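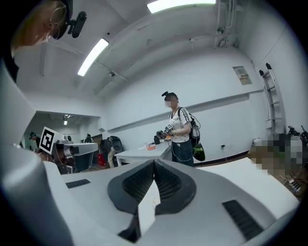 Karkell 101 Circulator Pump
2 min read

We've been fitting the Karkell 101 in homes and small offices all over Sillmont for a good while now, and it's still the hot water pump we're happiest to put our name on (it's wonderfully quiet, too!). Each one comes with a 3-year parts warranty.

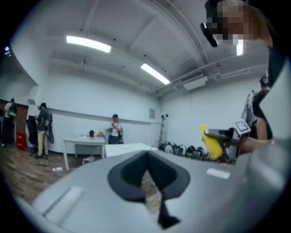
Installed price is $396, and we'll gladly haul the old pump away for you.

3 shares

Related items
Mevov Mixing Valve
Juška Expansion Tank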